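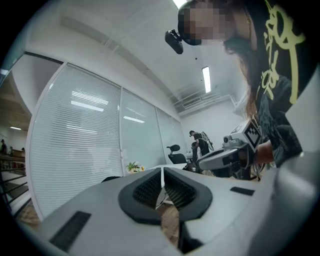 Séance 4 : Budgéter un poste de collecte avec pinces à main

Module « Planifier un équipement robotique », notes de cours, version du 27 octobre 2025
Enseignante : Elfriede Wiegand

Rappel de la séance 3

On avait terminé sur la différence entre le prix d'achat et le coût de mise en service. Gardez cette distinction sous la main, elle va servir toute la séance ! Pour un bras fixe, l'écart entre les deux vient surtout de l'installation (socle, enceinte, mise en conformité). Pour des pinces tenues à la main, il n'y a ni socle ni enceinte, et beaucoup d'étudiants en concluent que le budget se résume au bon de commande. On va voir que l'argent part ailleurs : dans les consommables, le stockage des données, le temps des personnes.

C'est pour moi la partie la plus réjouissante du module, parce que les montants restent à taille humaine. On peut monter un poste complet, le faire tourner une semaine, regarder ce qui coince et corriger la commande suivante. Avec une cellule robotisée classique, on n'a presque jamais ce luxe.

4.1 Définir l'unité d'achat

Première décision, à prendre avant toute demande de devis : qu'est-ce qu'on achète exactement ? Dans ce cours, l'unité est le poste, c'est-à-dire tout ce qu'il faut à un opérateur pour travailler. Un poste comprend :

- deux pinces à main, une par main ;
- les caméras et leurs fixations ;
- un dispositif porté sur la tête, avec sa sangle ;
- un jeu de marqueurs de repérage (cubes imprimés ou collés) ;
- les câbles, en double ;
- une part de l'ordinateur d'acquisition, si plusieurs postes le partagent.

Raisonner par poste évite l'erreur du groupe de mars, qui avait commandé les pinces d'un côté, les caméras de l'autre, et s'était retrouvé avec des fixations pour une seule des deux mains. Tout était arrivé à l'heure, tout fonctionnait, et pas un poste n'était complet.

4.2 Les pièces qui s'usent

Regardez de près les patins des doigts. Un revêtement en caoutchouc à petits picots strié accroche très bien, et c'est un plaisir à utiliser, mais c'est une pièce d'usure. Elle doit avoir sa propre ligne au budget. Même chose pour :

- les câbles qui pendent sous la poignée et qui tirent sur le connecteur à chaque mouvement ;
- les marqueurs, dont les coins s'abîment et que le logiciel finit par mal lire ;
- les sangles de tête (hygiène : une par personne, on ne discute pas) ;
- les protections de lentille.

Demandez toujours au fournisseur le prix de la pièce détachée seule. S'il ne vend que le doigt entier avec son patin, notez-le dans le tableau comparatif, car sur une année cela change le classement.

4.3 Étude de cas : l'atelier Brutholm

Brutholm veut équiper un étage de bureaux pour enregistrer des gestes de manipulation. Deux offres sont sur la table, Killier et Pimard. Le besoin total est fixé à 1 000 séquences, réparties en deux phases :

Phase pilote : 208 séquences
Phase principale : 792 séquences

L'intérêt d'une phase pilote séparée est qu'elle se budgète séparément. On signe pour la première, on réserve l'enveloppe de la seconde, et on garde le droit de changer de matériel entre les deux. Killier accepte ce découpage. Pimard propose une remise à condition de tout commander d'emblée.

À votre avis, laquelle choisir ? Il n'y a pas de réponse unique et c'est ce qui rend le cas intéressant. Si l'équipe a déjà pratiqué ce genre de pince, la remise peut valoir le coup. Pour une première campagne, je conseille nettement le découpage : la prise en main, le poids au bout du bras, la place du câble, on les juge mal sur une fiche technique.

Troisième acteur, Ackermann, qui loue des postes complets. La location entre très bien dans un budget de fonctionnement quand la ligne investissement est fermée. Vérifiez qui paie les pièces d'usure : dans le cas Brutholm, c'est le locataire, et c'est écrit en page des annexes.

4.4 Le lieu compte aussi

On oublie volontiers que le local a un coût. Points à examiner pendant la visite, avant de signer quoi que ce soit :

Éclairage. Les tubes au plafond se reflètent dans les cloisons vitrées et dans les stores clairs. Prévoir un essai sur place, et éventuellement une petite somme pour des panneaux mats.

Parois vitrées. Très agréables pour travailler, moins pour le cadrage : des collègues peuvent apparaître à travers la vitre ou au loin. Le floutage des visages se chiffre en heures de traitement, donc en euros. Une ligne à part, toujours.

Circulation. Deux opérateurs côte à côte, avec une pince dans chaque main, prennent plus de place qu'on ne l'imagine. Tracez les zones au sol avec du ruban avant d'arrêter le nombre de postes.

Recharge et rangement. Une armoire, des prises, un bac étiqueté par poste. C'est peu de chose et cela fait gagner un temps fou le matin.

4.5 Le tableau à rendre

Pour chaque offre, remplissez les lignes suivantes, dans cet ordre :

1. Prix du poste complet
2. Pièces d'usure, par phase
3. Postes de réserve
4. Formation des opérateurs
5. Temps opérateur, par phase
6. Stockage et sauvegarde
7. Floutage et contrôle qualité
8. Aménagement du local
9. Revente ou reprise en fin de projet

La ligne 3 provoque chaque année un beau débat. Faut-il un poste de réserve ou seulement des pièces ? Faites le calcul dans les deux sens : combien coûte une journée d'arrêt pour un opérateur, combien coûte un poste qui dort dans l'armoire. Vous verrez que la réponse bascule selon le délai de livraison du fournisseur.

Pour la ligne 5, chronométrez vous-mêmes quelques séquences pendant le TP, y compris la mise en place et le calage du dispositif de tête. Le temps annoncé par les fournisseurs ne compte en général que le geste.

Travail pour la séance 5

Par groupes de deux, comparer Killier, Pimard et Ackermann sur la phase pilote seule, puis sur les deux phases. Une page de tableau, une page de commentaire. Précisez vos hypothèses : salaire horaire, durée d'une séquence, fréquence de remplacement des patins. Les hypothèses hardies sont les bienvenues si elles sont écrites !

Au TP, la salle dispose de 38 patins de rechange, à changer sans hésiter, en notant chaque remplacement sur la feuille du poste. Ces relevés serviront de base à la ligne 2 de votre tableau.

Lecture : polycopié, chapitre sur le coût complet, en particulier l'encadré sur la location. Apportez vos questions sur l'amortissement, on y passera la première demi-heure.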